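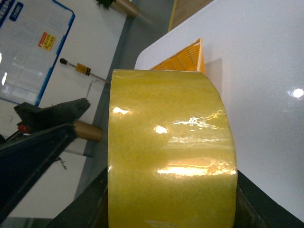 Packing robot fault at Bramport depot blamed on tape, again

Traneck says the robot arm that let go of 13 rolls of packing tape during one April shift at its Bramport depot was working within its limits. Staff who had to work next to it were told much the same at the time, and were then told to stay behind the yellow line.

The company's incident summary, released 24th May, runs to a page and a half. It puts the drops down to "variable surface friction" on the rolls. In plain words, packing tape is shiny and smooth, and the gripper lost hold of it. Why a cell bought to handle packing supplies should be caught out by packing tape is not explained.

The trouble was more than dropped stock. One roll fell outside the guarded area and came to rest in a walkway, and the arm carried on with its cycle. The sensor meant to tell the controller that the fingers were empty had been set to ignore short losses of contact after a string of false stops earlier in the month. The summary calls this a "tuning adjustment." It does not say who approved it, or whether anyone on the floor was informed.

No one was hurt. Traneck repeats this three times.

The cell was installed by Ellik, which also supplied the grippers. Ellik says the setting has been put back to its original value and the finger pads swapped for a softer type. It says the new pads completed 200 test picks without a drop. Those tests were run by Ellik, on its own premises, with rolls it picked out itself. Asked whether creased or partly unwound rolls were among them, the firm said the sample was "representative" and left it there.

A second contractor, Sarıgül, has been brought in to look over the guarding. Its findings are due to go to Traneck, which has not promised to publish them.

The depot logged 246 unplanned stops on the same cell before the setting was changed. After the change the log shows 148 over a period of the same length, and an internal bulletin in April held this up as a sign that the system was settling in. A robot told to overlook some of its own errors will of course report fewer of them — the bulletin made no mention of that.

Traneck plans to return the cell to full speed once the guarding review is done. Until then it is running at a reduced rate with an operator at the stop button, and part of the packing work has gone back to hand benches.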